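The Trerura Desktop Teardown Cell

Updated 28 Jul 2023

Hi, I'm Shagufta Zaidi, and I look after the Trerura cell here at Estevo. If you've rented time on it, or you're thinking about it, this page is how I set it up and what I do to keep it going. It's the long version of what I tell everyone at the bench anyway, so you may as well have it in writing!

What you get

One collaborative arm, one Imura two-finger gripper with a small camera at the wrist, a slatted aluminum platform to work on, and the Zapata fixture plate, which is printed in gray plastic and sits beside the PC. We supply the practice computers too. They're old office desktops with the side panel off, and they've been opened and closed so often that you really don't need to be gentle on my account (be gentle on the gripper's account, please).

People mostly come to us for drive removal, memory swaps and cable unplugging. The arm can carry far more than a hard drive weighs, so payload is never the trouble. Room to move is the trouble. Everything in a desktop case was laid out for human fingers coming in at whatever angle they like, and the Imura comes in with a whole linkage behind it.

Setting up the wrist camera

I do this first, before I've touched a single program. Jog the gripper over the case until you can see the fingertips at the bottom of the view and the motherboard near the top. If the fingertips aren't in view, the camera bracket has slipped and you'll be chasing your own offsets all afternoon.
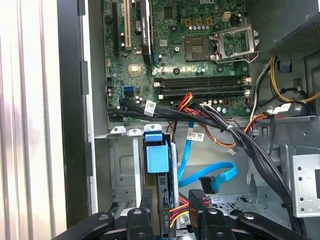 Once I'm happy with the view I lock the bracket, jog to each of the four taught corners of the case and save a still at every one. Ximeng Ren wrote the little script that compares them with the last good set, and it has saved me more grief than anything else on this cell. If it complains, loosen the bracket and start over. Don't try to fix it in software! I did that for most of a month and ended up with a stack of corrections that I couldn't untangle.

Wipe the lens while you're up there. A dry cloth is fine.

Teaching the drive bay approach

Keep one hand near the controls the whole time and drop the speed to the lowest setting. The fingers have to go down beside the drive cage without catching a SATA cable, and those thin blue cables love to spring back to exactly where you pushed them from. I route the loose ones by hand before teaching, then teach a waypoint well above the cage, then a second one just over the bay, then the grasp itself.

The power bundles are stiffer and they'll push back on the fingers. If the arm stops on a force limit on the way down, look for a bundle under the linkage before you go raising the limit. Gyu-bin Sun likes to come in tilted, I like to come in straighter, and we've both got programs that run fine, so try each and keep whichever suits your case.

The blue plastic releases deserve a word as well. Press them with the side of the finger, slowly, and let the arm pause for a moment before it pulls. Rushed releases are how I lost my first two latches. 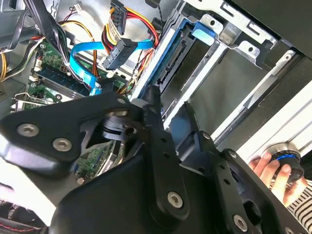 Looking after the Imura gripper

Every 300 cycles I check the hex-socket screws on the plates by hand with a short key. They do work loose, the ones at the pivots especially. Snug is enough. At 600 I open and close the fingers with the power off and feel for grit in the linkage, and at almost 1,000 the fingertips are usually worn enough that I swap them. Keep the old pair, they're handy for testing new programs.

No oil on the pivots, please. It collects dust from the old PCs and then you've got paste.

Fixture and platform

The Zapata plate goes on the platform to one side of the case, and it needs to be square to the slats. I push it against a straightedge, check it, clamp it, and check it again, because clamping can nudge it a hair. The tall L-shaped post is the piece I use as my touch-off point, so if you knock it, tell me before you run anything.

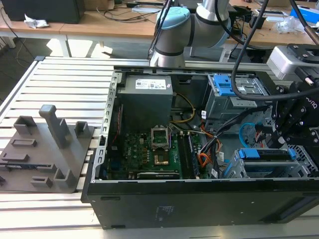 Give the gripper cable some slack too. Run the arm through its farthest reach by hand and watch what the cable does over the case, then tie it back only as much as you have to. A tight cable tugs on the wrist at the end of a move and you'll see it as a grasp that's off by a millimeter or so, always in the same direction. Asnakech Gashaw spotted that one for us, after I'd already blamed the fixture, the camera and the floor.

Booking and spares

Sessions are half a day or a full day, and I'm around for the first hour of either one. Spare fingertips, screws and a second camera bracket live in the drawer under the controller. If you take the last of anything, leave me a note. Soo-ah Um handles bookings, and the calendar is open through September. Tell her if you're bringing your own computers so I can check that the cases fit on the platform next to the plate.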